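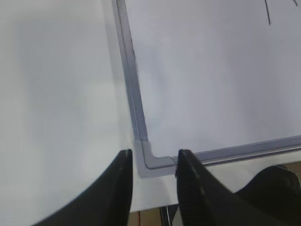 Big letters on a whiteboard go wrong for boring reasons. Board's on the wall, arm gets tired, the A leans, the C looks like a dropped noodle. So take it down and lay it flat. Mine's the ordinary sort, silver-gray metal edge with a molded gray plastic cap on the corner, and it sits fine on a plain white tabletop. Standing over it you get a totally diferent stroke. Try it once before you go back to the wall.

Quick notes on how I do it, written up for the Costthorpe sign sheet people who keep asking. Takes 20 minutes the first time. Way less after.

## What you need

- a whiteboard, any size you can reach across
- black dry erase marker, thin tip
- soft cloth
- spray bottle of water
- a ruler or yardstick if you don't trust your eye (I mostly don't)

Color markers later. Black first – it shows every wobble, and you want to see them.

## 1. Set the board down

Clear the table. Wipe the table too, grit under the frame scratches. Lay the board down with the long side facing you and push on each corner. If it rocks, fold a bit of paper and tuck it under the low corner. Don't skip this, a rocking board puts a kink in every long stroke.

Lamp off to the side, not overhead. Glare on a flat board is worse than on a wall.

## 2. Wipe it

Dry cloth first, then a little water, then dry again. Old smudges are okay for practice. For a finished sign you want them gone, otherwise the ink skips over the greasy spots and you get gaps. Small circles, then straight pulls top to bottom.

If there's a ghost of old writing, go over it with fresh marker and wipe right away. Works most times.

## 3. The A

Start at the top point. Left stroke down, one pull, move from the shoulder and not the fingers. Lift. Back to the point, right stroke down. Lift again. Crossbar last, left to right.

Common stuff:

- one leg longer than the other. You stopped looking at where you were going. Put a light dot where each foot should land, pull to the dot.
- crossbar runs out past the legs. Very normal on a flat board because your arm keeps traveling. Slow down before the second leg, or go with it and make it a style thing. Just do it on every A if you do.
- blunt point at the top. Two strokes didn't meet. Set the tip down and wait a beat before you pull.
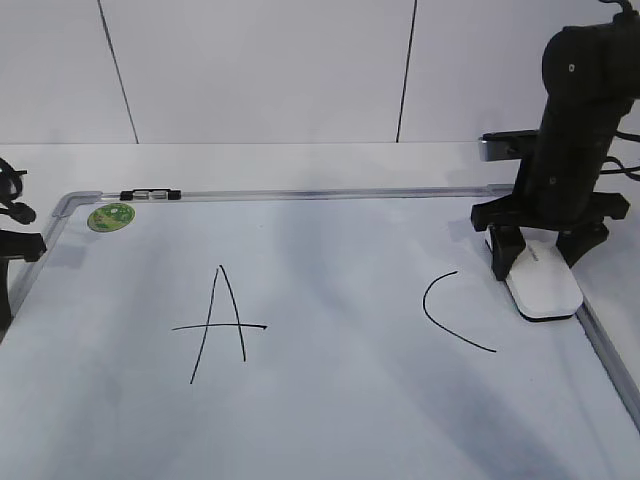 Leave space before the next letter. More than feels right. A slants away at the top so the gap there already looks big, but at the bottom the leg sticks out and crowds whatever's beside it. I use a hand's width on a big board and fix it by eye after.

## 4. The C and other curves

Curves are harder flat than straight lines are. No way around it. What helps:

Ghost it first. Marker capped, swing the whole curve in the air just over the board, three or four times, till your elbow knows the path. Then uncap and go. Don't stop halfway to check. If you stop you get a fat dot and a corner.

Start at the upper right, bow out to the left, come back around to the lower right. Keep your wrist locked. If it comes out flat and more like a parenthesis, you didn't pull back far enough at the end. Wipe and redo, the whole thing, patching a curve never looks good.

Lefties: turn the board a little so you're not dragging your sleeve thru the A.

## 5. Check from the far side

Walk around to the other side of the table and look at it upside down. Letters that lean show up right away. Then stand it up and step back. Stuff that looked even from above can look squashed once it's upright, so make the tops a touch taller next time.
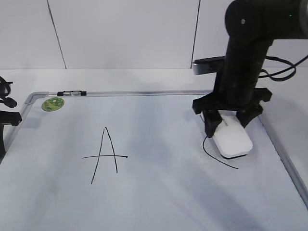
Happy with it? Cap the marker and leave the ink alone for a minute before anything touches it. Fresh marker smears if you so much as breathe on it, and a sleeve or anything else set down on a line will pick it up. Work around the letters, not across.

Fixing one edge – wrap the cloth over a fingertip, barely damp, wipe toward the inside of the stroke. Away from it just spreads gray.

## 6. Back on the wall

Lift by the frame, both sides, face out. Keep thumbs off the writing. Get a second person if it's a big one.

Practice order I'd go with: A, V, L, T, then C, O, S. S last. S is misery.

Store markers lying down. Wipe the board before the ink's been on there all week, otherwise you're back to scrubbing ghosts.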